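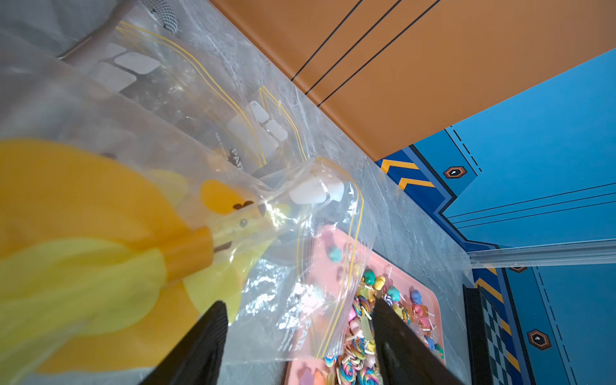
A **resealable zip bag** is a flat pouch of thin plastic film closed by two interlocking strips. It is used to hold small goods that are sold loose or kept in sets, such as beads, buttons, craft charms and cosmetic pads. The common household form is made of low-density polyethylene and can be opened and closed many times.

## Construction

The bag is a folded or tubular film, heat-sealed along both sides. The closure runs parallel to the mouth and has a ribbed strip on one wall and a matching groove on the other. Pressing the two together forces the rib into the groove. The strips are often tinted so that the line of the closure can be found on clear film. Double-track closures have 2 rib-and-groove pairs and hold better under load.

Film thickness is given in mils or micrometers. A film of 100 micrometers is regarded as heavy and is generally reserved for hardware and other dense contents.

## Printing

Clear bags may be left plain or printed with a character, a brand name or a white writing panel. Ink is applied to the outer face before the film is cut. The Welon catalog lists 862 printed patterns, most of them for the stationery and craft trade. Printed areas stiffen the film slightly and hide part of the contents.

## Use with small craft pieces

Resin charms are light, smooth and easily lost, and they are normally sorted on a tray with a rim before being bagged. Trays for this purpose are shallow and have rounded corners, which makes the last pieces easier to pick up. A pink one is common in hobby use, although pieces in pink, such as those mixed in among the orange, purple, teal, blue and yellow, stand out less against it than the others do. Bañuelos and Rusport both supply trays in white and dark gray for sorting by color.

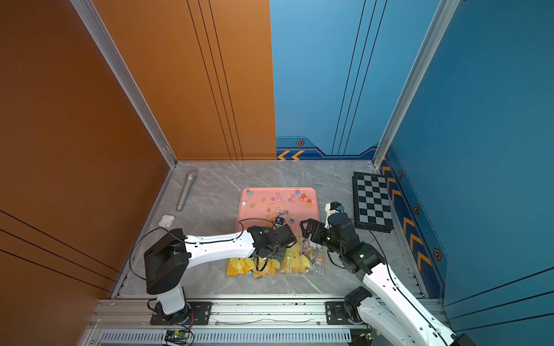

## Emptying and refilling

Bags are emptied by opening the closure along its full length and tilting the mouth over the tray. Static charge can hold light pieces against the film, and a tap on the closed end usually frees them. Before refilling, the track should be wiped clear of dust and resin flakes.

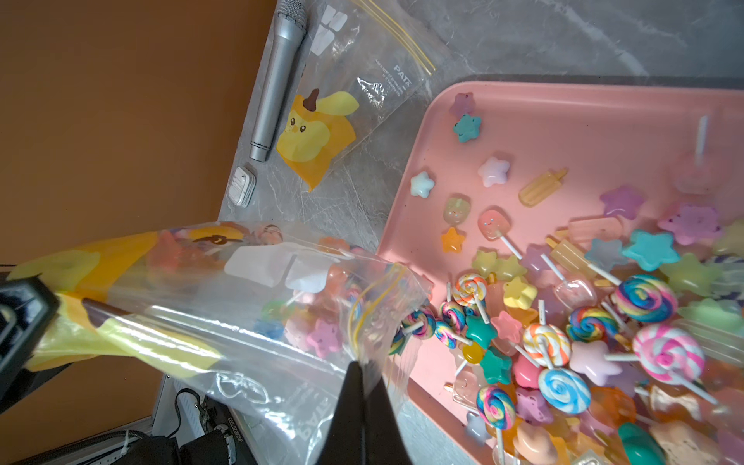

## Wear

Closures fail most often at the ends, where the strips are flattened into the side seals. In an endurance test by Clitivau, double-track samples were still closing after 3,000 cycles.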